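World Affairs for Young Readers
Peace and Conflict: What Is a Ceasefire?

When two sides are at war, news reports sometimes say that they have agreed to a ceasefire. The word is made of two shorter words. To "cease" is to stop, and "fire" means the firing of weapons. A ceasefire is an agreement to stop shooting. 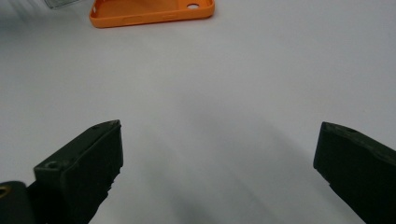
Reading time: 2 minutes

Is a ceasefire the same as peace?

No. During a ceasefire the war is paused. The two sides may still disagree about everything that made them fight. Their soldiers may stay where they are, a short distance apart, with their weapons beside them. Peace usually needs a second and longer agreement, called a peace treaty, which settles the larger questions. Who will govern the land? Where will the border be? Can people who ran away come home?

Some ceasefires last for a few hours. Others have lasted for many years without a treaty ever being signed.

How does a ceasefire begin?

Leaders who are at war often refuse to meet in the same room. A third country, or an international organization, may offer to help. The person who carries messages between the two sides is called a mediator. A mediator does not decide who is right. The work is to listen, to write down what each side will accept, and to look for words that both can sign.

The story of Prondano and Itley

To understand how this works, think of two neighboring countries named Prondano and Itley. Between them lies the Cárdenas Valley, where farmers from both countries have always grown food. Each government says that the valley belongs to it. One spring, their armies begin to fight there.

After several months, 400 families have left their homes, and the only hospital in the valley has no medicine. A third country, Brasalholm, invites both governments to send officials to its capital. The officials sit on separate floors of the same building, and the mediator walks up and down the stairs between them.

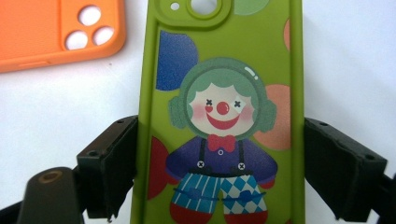
An orange phone case and a green phone case.

In December they sign a ceasefire. It says that all shooting must stop at 6 a.m. Both armies must move back from the river. Trucks carrying food and medicine must be allowed to pass along the valley road. Prisoners will be exchanged, 70 from each side.

The agreement does not say who owns the valley. That question is left for later talks.

Who checks that the rules are kept?

Each side may worry that the other will cheat. For this reason, many ceasefires include observers. Observers come from countries that are not part of the war. They visit the area, speak with the people who live there, and write reports on what they find. In the Cárdenas Valley, observers from Brasalholm drive along the river every day.

If shots are fired, this is called a violation. One violation does not always end a ceasefire. The two sides may hold a meeting to find out what happened and who gave the order. If violations continue, however, the fighting may start again.

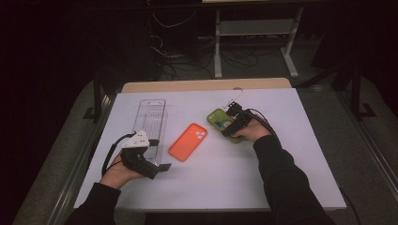

Clear plastic packaging for a phone case on a white table.

Why do countries agree to stop?

Governments have different reasons. Some have run short of money or supplies. Some are asked to stop by their own citizens or by friendly countries. Some wish to let aid workers reach people who are hurt or hungry. A government may also want time to rest its army, and this is one reason that the other side may be slow to trust it.

Words to know

Border: the line where one country ends and another begins.
Mediator: a person who helps two sides reach an agreement.
Observer: a person sent to watch and report.
Treaty: a written agreement between countries.
Violation: the breaking of a rule or an agreement.

Questions to discuss in class

Why might the mediator have placed the officials on separate floors?
What could the farmers of the Cárdenas Valley do during the ceasefire that they could not do before it?
Which questions should Prondano and Itley talk about next?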